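Talk notes: putting the toys away (and what to keep)
Playgroup parents' evening, Traltton hall

Right, hello everyone, grab a biscuit. Wait for the people at the back to sit down. Phones off, or at least on silent.

Start with who I am. Saoirse Egan, mum of two, been coming to this playgroup since my eldest was crawling. Not a professional organiser! I just moved house in August and had to touch every single toy we own, and it changed how I think about the lot of them. Gráinne asked if I'd turn my ranting into a talk, so blame her.

First bit: how much stuff there is. When we packed up the old place I sat down with a notebook and wrote every toy on a list, because I was sure the removalists were exaggerating. 300. That's with the train tracks as one toy. (Pause here, let them groan. Somebody will say theirs is worse. Let them tell us!)

Ask the room: who's got a big toy tub at home? One of those deep ones? Keep your hand up if your kid has ever seen the bottom of it. Yep. Me neither.

My problem with the deep tub is that everything small sinks. The puzzle cubes, the rattles, the wee animals, all down with the crumbs. So the kid tips the whole thing out to get to one duck, and then you've got a floor you can't cross in bare feet and a child who has wandered off to play with a saucepan lid.

So what we do now is small boxes. Shallow, open, no lid. I can't say this enough: no lid. A lid is one more job and my four-year-old will not do one more job. If he can see the bottom of the box from where he's standing he'll put things in it, and if he can't he'll put things near it.

How it works at ours, roughly in order:

One box on the table. Only the toys that live in that box come out with it. We play, we stop, the same toys go back in the same box, and the box goes back on the shelf. Then he can have another one. The first week was awful, I won't lie. Tears (some of them mine). By the second week he was bossing his cousin around about it.
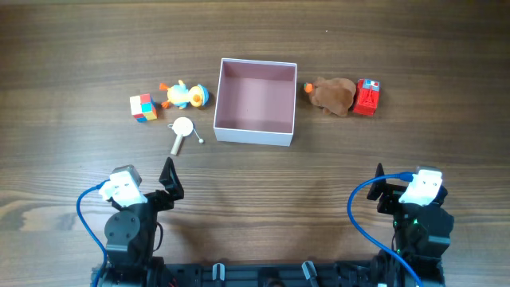 Mixing things up is the part people ask me about most. You'd think you'd sort by type, all the soft toys here, all the noisy ones there, and Akua Essien does it that way and her place looks gorgeous. I tried it and got a box with nothing in it but teddies, which he ignored for a month. Now every box gets something soft, something that makes a noise, something with wheels or wings or feet, and something to fiddle with. A teddy, a pellet drum, a duck, a puzzle cube, that sort of mix. The colours of the cube are never going to be solved in our house and I've made my peace with that.

Say a word on pellet drums. They're the little drums on a stick with a bead on a string, you twirl the handle and it rattles. Anayeli Quezada gave us our first one and I thought I'd hate it. It's the quietest noisy toy we've got! No batteries either. Do check the strings and beads every so often, though, and if one's coming loose, bin it. Same with tags and bits sewn onto soft toys. Give them a good tug. Under-threes will have anything off and in the mouth before you've turned round.

Box size. Go smaller than you think. If you have to jam the teddy in headfirst, it's too full, take something out. If a boxy toy like a cart or a truck takes up the whole thing, it doesn't belong in a box at all, park it on the shelf by itself.

Swapping. I keep 4 boxes down low and the rest up high in the cupboard, and I change them over when he stops asking for a particular one. Don't make a chart for this. I made a chart. It's still on the fridge, blank, under the Hartono takeaway menu.

Giving away: keep this bit short, people get emotional. My rule is that the kid doesn't have to be there but I do have to be able to look him in the eye afterwards. Anything with a name stays. Senan Noonan takes clean toys in good nick for the swap table at the next session, so bring them in a bag with your name on it, please, and no jigsaws with bits missing. He checks!

Questions I usually get:
What about siblings? One box each, and a trade has to be agreed by both.
What about Lego? Different talk. Possibly a different speaker.
What about grandparents? Good luck.

Last thing, tea's in the urn, and please stack your chairs by 11 so we can lock up.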